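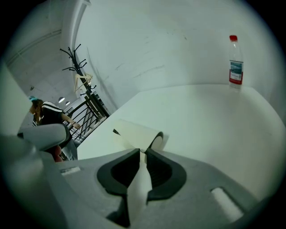
Page last changed: 20 Jul 2024

Does an exploration permit carry over when a claim is sold?

Hello all! My uncle left me a few shares in Vanags, a little outfit that just bought the Grirncombe claims from Fesow. Fesow already had its drilling plan approved - 40 holes, I believe - and I can't work out whether Vanags gets to use that approval or has to start over. I wrote to the company in March and got a very polite letter that didn't say. Any help is welcome, and thank you for reading all this!
Zukby

Gediminas Siliņa
Welcome! It depends on who issued it, I'm afraid. Where I worked, the buyer filed a transfer request and posted its own reclamation bond, and the old bond was held until the new one was accepted. Ours took 2 months (a very long 2 months, with the drill crew calling me every morning). Look for the word "assignment" in the sale announcement, and ask the permit office whether the plan's end date stays the same. It usually does.

tallpines
pretty sure you have to start over. we did, but ours had expired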